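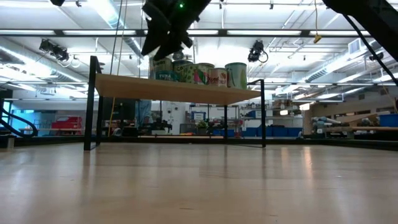 Uthai Mahawong thinks the word "automation" scares people more than the machines do, and having worked next to a few of them I lean the same way. Shelf stocking automation is the use of robot arms to put goods on shelves, take them off, straighten them and turn the labels to face out. People in the trade mostly call it "facing" or just "the shelf job." I did that job by hand for years before I ever stood next to an arm, so take this article as coming from somebody with sore knees and opinions!

Background

Picking boxes off a belt came first, and shelves came a good while later. A box on a belt is sitting out in the open, but a can on a shelf has neighbors, and if you bump one you can knock over the whole row (ask me how I know). Cans are where most people start. They're stiff, they're round, and it doesn't matter much which side you grab them from. Bags of chips are a nightmare and still mostly get done by hand where I work.

How the work goes

The arm comes in over the board, lines up with a can, closes its fingers and lifts. Coming from above means you need clear space over the row, so the top board is the easy one. Lower boards take a reach from the front, and that's slower. At the Koton warehouse, where I moved after the store, we had a test bay with 10 board layouts and a list of 300 products to get through, and the tall skinny cans gave us more grief than everything else put together.

Labels are their own headache. A person sees that the fruit is facing the wall and gives the can a quarter turn without thinking about it. The arm has to be told what the front of every label looks like, and then somebody in marketing changes the label.

What changes for the people

This is the part I get asked about at family dinners. On my shift there used to be eight of us on facing. Now there are three on facing and the rest are spread over receiving, returns and what Koton calls "cell tending," a fancy name for resetting the shelf, clearing drops and writing down what went wrong. The lifting is way down. The paperwork is way up — I never typed so much in my life.

Pay is a sore spot. Tenders at Koton got a raise, but the Mandamon stores put the same duties on regular stockers with no change in grade, and people there are still mad about it. Some folks also miss the talking. Facing a long aisle with a buddy goes by fast, and tending a cell by yourself on a Friday night does not.

Training is short. Mine was a couple of shifts, mostly about where to stand, when to hit stop, and how to report a bad grip so the engineers can use the note. "It dropped it" is a bad note. Which can, which slot and which way it tipped is a good one.

See also

Bin picking
Cell tending
Planograms
Store restocking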